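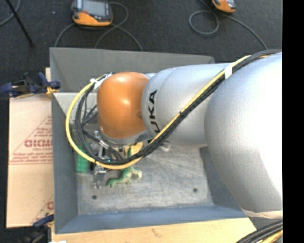

3 min read

Zoster open-top sorting bin, grey

I was after a bin that could stay on a bench all day, have things dropped into it and picked out again, and not need looking after. The Zoster is a plain open-topped bin with sloped sides, painted grey, with a metal floor. There is no lid and no divider. I have had it since September and it has been in use for most of that time.

It came from Wotavetti, flat on a pallet with a cardboard sleeve over the top and nothing else to protect it. One outside corner had a small chip in the paint when I unwrapped it. I sent them a message and they offered a partial refund, which I took. The bin needs no assembly. There was a sheet of instructions in the box, most of it about stacking, and I don't stack mine.

The sloped sides are the reason to buy this one. In a square-sided box small things end up tight against the wall and you have to scrape them out with a fingernail. With a slope they tend to slide back towards the middle. Soft toys, blocks and plastic animals all come out easily. Flat things do less well. A playing card or a thin plastic lid will lie against the slope and stay there, and you have to tip the bin or go in from the side.

The slope costs you floor space. The bin looks generous from above, but the flat part at the bottom is a good deal smaller than the opening. If you are buying it to hold a lot, go by the floor measurement. I didn't, and the first load I put in filled it higher than I'd planned.

The paint on the sides is holding up. It has dulled on the back wall, and grease marks show more than I expected on a grey this dark, but they come off with a damp cloth and washing-up liquid. The corner seams are neat enough. I ran a duster along all of them and it didn't catch.

The floor is another matter. It is scratched all over and has gone pale in patches where it gets the most wear. The marks are on the surface and I can't feel any of them with a fingertip, apart from one near the front. It doesn't affect how the bin works. If you want something that will still look new after a few months, this isn't it, and I would be wary of putting anything in it that you mind getting marked.

It is noisy. A hard toy dropped in from any height makes a proper clang, and on a bare bench the whole thing rings. I put 2 strips of felt underneath and that took the worst of it away. A rubber mat inside would help more, but then you lose the smooth floor and things stop sliding, so I took mine out again the same afternoon.

Dull grey is a good colour for a job like this. Anything bright shows up against it straight away, and there isn't much glare from the walls under our ceiling lights. Grey objects do disappear a bit, particularly down in the corners. The darker side wall is the worst spot for it.

Before this I had the Prollell tub, the plastic one with the rolled rim. It is cheaper, much quieter and one person can carry it under an arm. It also bowed in the middle once it was loaded and slid about on the bench whenever anything knocked it. The Zoster stays where you put it. Lifting it is a two-person job when full, and even unloaded I wouldn't want to take it up a flight of stairs often. There are no handles, and the rim is folded over but narrow, so wear gloves.

I also looked at the Jacobs version, which has straight walls and a drain hole. I can see the point of that for wet things. For dry sorting I preferred the slope.

Cleaning takes a couple of minutes. Fluff and dust collect where the slopes meet the floor, and a soft brush gets them out better than a vacuum nozzle, which is too wide for the join. Dry it properly afterwards. I left a little water in one corner overnight and there was a faint brown ring in the morning. It rubbed off with a scouring pad, though that added a few more scratches to the collection.

The price was nearly 50 pounds before delivery, and delivery was another 20, which seems steep for something with no moving parts. Wotavetti will drop the delivery charge if you order more than one, so it is worth asking round to see if someone else wants a bin too.

Good points: heavy enough to stay put, slopes that bring small things back to the middle, paint that wipes clean.

Bad points: loud, no handles, floor marks quickly, dear to deliver.

I would buy it again for a bench. For a child's bedroom or anywhere it has to be carried about, get the Prollell and put up with the bowing.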